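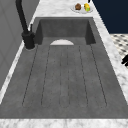 Ob man das Geld für den zweiten Arm nicht besser gleich in eine ordentliche Spülmaschine stecken sollte, wollte ein Leser unter dem letzten Beitrag wissen, und die Wartung sei ja vermutlich auch noch nirgends eingeplant. War sie nicht. Ich habe dann eine Zeile »Wartung« in die Tabelle eingefügt und sie erst einmal leer gelassen, was optisch schon viel ausmacht.

Zum Stand der Dinge: Wir wollen bis August entschieden haben, was für das Abräumprojekt angeschafft wird. Teller aus dem Becken, Becher aus dem Becken, Flasche vom Regal, alles Dinge, für die man einen Menschen mit einem Stück Kuchen bezahlen könnte. Geübt wird vorerst in der gerenderten Küche. Die hat eine Arbeitsplatte aus weißem Marmor und ist damit besser ausgestattet als jede Küche, in der ich je gewohnt habe. Gekostet hat der Marmor nichts. Die echte Teststrecke in Skakeck bekommt, wenn es so weitergeht, eine Spüle vom Restpostenmarkt und eine Platte, über deren Material wir noch schweigen.

Das Angebot von Gevby liegt inzwischen vor. Der Arm selbst ist bezahlbar, jedenfalls so lange man nicht weiterblättert. Auf der zweiten Seite stehen das Netzteil, der Flansch, das Kabel zum Flansch und ein Posten namens »Inbetriebnahmepaket Basis«, der mit 2.440 Euro veranschlagt ist. Ich habe nachgefragt, was ein Paket Basis enthält. Einen Anruf, eine Checkliste und die Anfahrt. Ohne das Paket gilt die Garantie nur eingeschränkt. Ich habe den Posten in unserer Tabelle gelb markiert, das ist bei uns die Farbe für Dinge, über die wir noch einmal reden und die wir dann trotzdem kaufen.
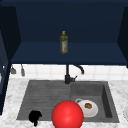

Lesezeit: 3 Minuten

Bei den Greifern ist die Lage unübersichtlicher. Hurano bietet ein Modell mit auswechselbaren Fingerkuppen an, das Paar zu 35 Euro. Klingt harmlos, bis man sich fragt, wie oft so eine Kuppe an einer Spülenkante entlangschrammt. In der Simulation schrammt sie gratis. Ein weißer Becher, der auf der Seite im Becken liegt, ist dort ein lehrreicher Fall, und wenn der Greifer danebenlangt, drücke ich auf Zurücksetzen. In Skakeck müsste ich für denselben Lerneffekt aufstehen, Scherben einsammeln und eine Bestellung auslösen. Für Geschirrbruch habe ich 63 Euro angesetzt. Man wird mich dafür noch auslachen.

Dann die Frage nach dem zweiten Arm. Dafür spricht, dass zwei Arme parallel Daten sammeln. Dagegen spricht, dass der Raum eine Steckdosenleiste hat und die Sicherung schon beim Wasserkocher beleidigt reagiert. Der Elektriker wollte sich melden — ich habe das unter »Lieferzeiten« eingetragen.

Mein Vorschlag für die erste Runde sieht deshalb so aus: ein Arm, ein Greifer, reichlich Kuppen, Paket Basis (gelb), und rund 65 Prozent der Versuche bleiben in der Simulation. Die Rechenzeit dafür muss natürlich auch jemand zahlen. Sie steht in einer anderen Tabelle, die ich ungern öffne. 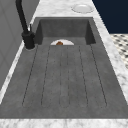

Ein Teller im Becken, einer auf der Arbeitsplatte. Marmor ohne Aufpreis.

Offen ist noch, ob wir den Arm kaufen oder mieten. Gevby vermietet auch, allerdings mit einer Klausel zu Feuchträumen, und über die Frage, ob eine Spüle einen Raum feucht macht, führe ich seit drei Mails einen höflichen Schriftwechsel. Sollte die Antwort Ja lauten, testen wir trocken. Sollte sie Nein lauten, hätte ich das gern schriftlich, bevor jemand den Hahn aufdreht. Die Zeile »Wartung« ist übrigens immer noch leer, Vorschläge bitte mit Betrag.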